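Ticket: Letter sorting - policy keeps regrasping letters that are already on a plate
Project: Bodance (two-arm tabletop sorting)
Opened by: Chak-lun Kuo
Component: Clornuven training code, task definitions
Priority: normal
Status: resolved, follow-up open

Summary

The color sorting policy does the first half of the job nicely and then starts picking at its own work. Once a few letters are on the matching plates, one of the arms goes back to a plate, lifts a letter, and puts it down again a finger's width away. It can do this until the episode times out, with loose letters still on the table.

Expected: each letter is moved once, to its plate, and then left alone.
Got: see above. Very entertaining for visitors, less so for the success rate.

Setup when it happens

Both arms on, standard brown table cover, foam letters. Checkpoint trained on 149 demonstrations. Episode limit is 3000 control steps. Happens on the Mostbridge workstation and on the older one, so I don't suspect the machine.

Log

February, first entry
Checked the boring things. Camera exposure locked, gripper calibration fine, no dropped messages between the two arm controllers. Replayed a recorded demonstration open loop and both arms landed where they should. Hardware is off the hook as far as I'm concerned.

Same day, 4:40 pm
Watched a stack of failed rollouts back to back. Blue is the worst by a mile. A blue letter on the blue plate has almost no edge in the image, and the policy seems to treat the plate as if there might or might not be something on it. I had assumed green would be just as bad, but our green plate is much paler than the green letters and they stand out well.

Next morning
Tried the obvious thing and turned up the color augmentation. Bad idea! The policy stopped caring about color, which is the entire task, and happily carried a red letter to the green plate. Reverted. Please don't try this again without reading this entry first, I lost a whole training run to it.

Later
Shorter action chunks. The arms got twitchier and the regrasping got a bit worse. Longer chunks helped some, but then a missed grasp takes forever to recover from. Back to the default.

Two days on
Reply from Lu on the code side, pasted here so it doesn't get lost: "Have you looked at where the demos end? If every demo stops the second the last letter is released, the policy has hardly any data on leaving a full plate alone."

This was the clue. I went through the demonstrations and 122 of the 149 start with all of the plates empty. The model has seen loads of "plate is bare, bring something" and very little "plate has letters on it, go do something else."

Change made
1. Recorded a new batch of demos from partly sorted tables. Letters already on plates at the start, others scattered loose, including ones that sit close to a gripper.
2. Added a small auxiliary head that predicts, for each plate, which letters are on it. It's only used in training and costs nothing at run time.
3. Let every demo run on for 2 seconds after the last release, arms holding still.

No change to the network otherwise, and no change to the augmentation.

Result
It works, and I'm really pleased with it! Regrasping is gone on green. On blue it still shows up now and then, mostly when two blue pieces touch, but the arm gives up after one try and moves on to the next loose letter. I ran the same start layouts against the old checkpoint to be sure I wasn't fooling myself - the old one got stuck on the blue plate again, in the same way as before.

I also retrained without the auxiliary head, keeping only the new demos. That gets most of the improvement. The head mainly helps on blue, where the picture alone gives the policy so little to go on. So if anyone has time for just one of the three changes, record the partly sorted starts.

Still open
- Letters with no matching plate. The policy isn't told what to do with them and sometimes hovers. Needs a decision on the task wording before more data is collected.
- Plus sign is filed under letters in the label list. Harmless, but it trips up the auxiliary head's vocabulary check. Lu has the patch.
- Handoffs between arms were not part of this ticket. Please open a new one.

Closing the main issue. Reopen if you see an arm go back to the green plate, and attach the rollout log and the checkpoint name.

Attachment

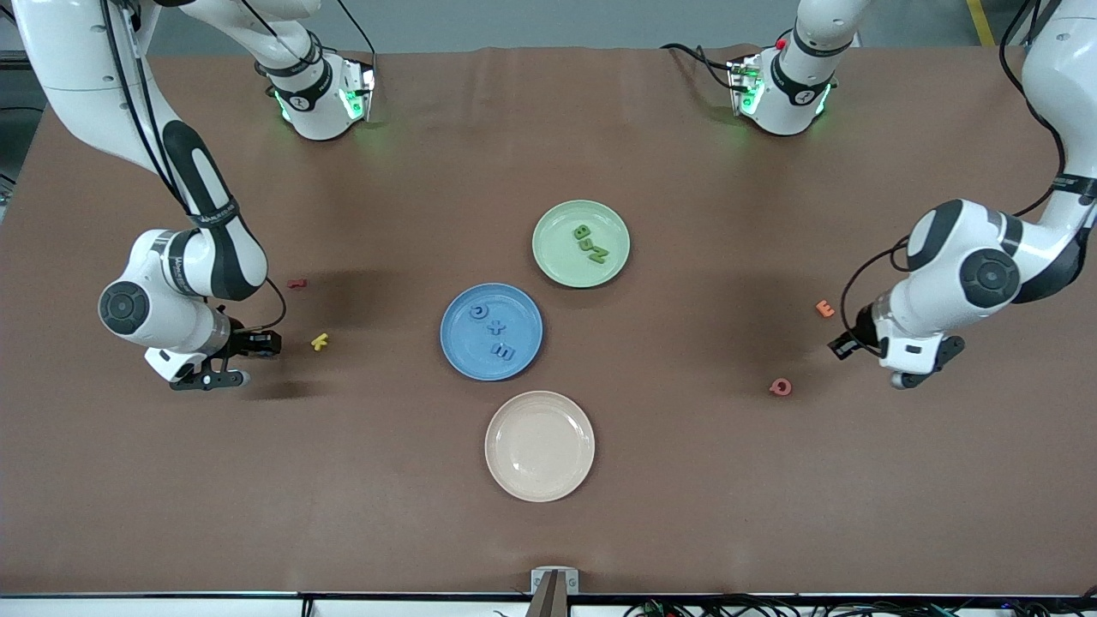

Partly sorted layout, green and blue plates in use, K in front of the right gripper.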